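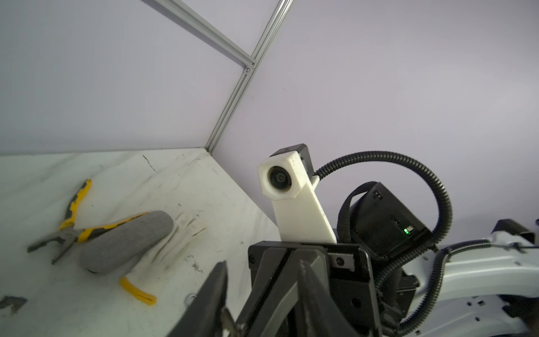 Chapter 17
Rumor, Crowds and the Law

In September, in the market town of Grodmont, a man stopped to ask for directions to the bus station. He had a large bag and an accent from the other end of the valley. Within the hour he was locked in the back room of a bakery, for his own protection, while a crowd outside discussed what should be done with him. The charge, so far as there was one, was that he had been stealing dogs. No dog in Grodmont had been reported missing. One was later found to have gained weight.

The baker, Flurina Tanner, had the only door on the street with a decent bolt. She told the court afterward that she knew most of the people outside by their bread orders, and that several of them shouted for the man to be handed over and then asked whether she was still open.

We begin with Grodmont because it ended well, as these things go. The man lost a tooth and missed his bus. Two people were convicted of assault, out of a crowd the police put at almost 1,000, and the remainder went home and became witnesses who had been standing too far back to see. Most of the cases in this chapter are worse, and a few are much worse.

Criminal law likes a person, an act and a state of mind, preferably all at the same address. A crowd supplies these in bulk but seldom sorted. Who threw the first punch? Does it matter who threw the last? Is the man who blocked the alley guilty of anything if he says he was only parked there? Prosecutor Konrad Pichler spent 20 months on such questions and described the file as "a great many elbows."

Then there is the rumor itself. The Grodmont story began as a message sent by Severin Lehner to his sister, warning her to keep her terrier indoors. He had it from a colleague, who had it from a customer in Rurell, where it had been about bicycles. Whether Lehner committed any offense by passing it on is taken up in Section 2, and readers who have never forwarded anything may skip that part.

Section 1 sets out the older law of riot and unlawful assembly, much of it drafted by people who were chiefly worried about their windows.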